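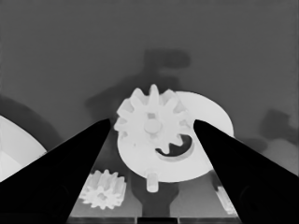
My grandfather's bicycle came to me with 34 years of grease on it and a bell that had given up, and I've been thinking about it a good deal this summer, mostly while stuck in the line at the Stadville tip. If you haven't been to the tip lately, go. Go in February, when everyone has finally faced the shed, and have a look at what we throw away. Toasters, fans, whole lawnmowers with the catcher still on. I saw a sewing machine in there last week and I very nearly climbed in after it.

I'm not going to pretend I'm handy. My neighbour Halima Olatunji is handy, and over the years I have carried a great many sad appliances up her driveway. She puts the kettle on, she gets out the little screwdrivers, and we have a chat about her grandkids while she pokes around. Quite often the trouble is something tiny, a worn cog or a loose wire, and quite often she can't do a thing about it, for the maddening reason that the part can't be bought. You can buy the whole machine again, of course. They'll even deliver it.

Now, I do understand the other side. Babatunde Ogbonna ran the electrical shop in Buston until he retired, and he'll tell you (at some length, bless him) that people stopped coming in for repairs well before he stopped offering them. A new kettle cost less than an hour of his time, and he could hardly blame a young family for doing the sums. I can't either. When my two were small I'd have bought the new kettle and been glad of it.

But I think we ought to ask for a bit more than we do. I'd like every shop that sells a washing machine to be able to sell me the bits of a washing machine, for 20 years if you please, at a price that doesn't make me laugh out loud. I'd like screws I can undo – ordinary ones, with ordinary heads. I'd like the kids at the high school to spend a term taking things apart, and I wouldn't much mind if half of them never went back together.

The bicycle is going, by the way. Halima found a bell for it in a biscuit tin, and it's the wrong colour and far too loud, and I ring it all the way down to the shops. The back brake still needs looking at, so if anybody has an old set of pads, I'm usually home after lunch.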